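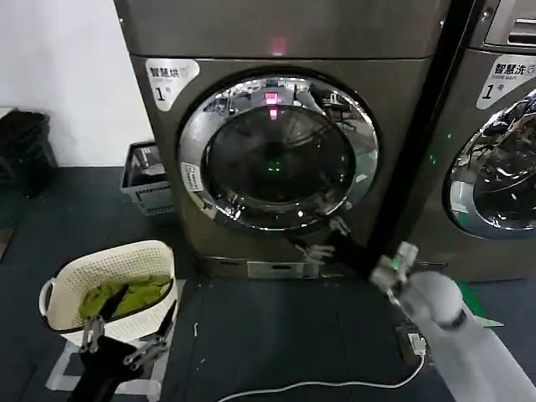 **Figure 11.1** Front-loading dryer (labeled 智慧烘, 1号) with the matching washer (智慧洗, 1号) to its right.

# Chapter 11: Drying Equipment in Shared Laundry Rooms

Chapter 10 treated the wash cycle as a closed process. Drying is harder to isolate. A dryer exchanges air with its surroundings, and its performance depends on the load it receives, the state of its filter, and the room in which it stands.

Units of the type in Figure 11.1 are commonly installed in pairs. Numbering each pair alike, as on the two white labels, simplifies fault reports and lets a user move a load between machines without confusion. The round door and similar housing make the two functions easy to mistake at a distance — a clear label on each face is good practice.

## 11.1 Terms Used in This Chapter

*Residual moisture* is the mass of water remaining in a load, divided by the dry mass of the fabric. *Drying time* runs from the start of drum rotation to the start of the cool-down period. *Drum volume* is given in liters throughout.

The worked problems use the Clivden laundry room, which has 2 dryers, each with a drum volume of 126 liters. The log for January records 200 completed cycles and is reproduced in Table 11.2. Section 11.2 derives the moisture balance for a single load. Section 11.3 applies the Dollard method to mixed fabrics, and readers who have not met the method should first review Section 10.4.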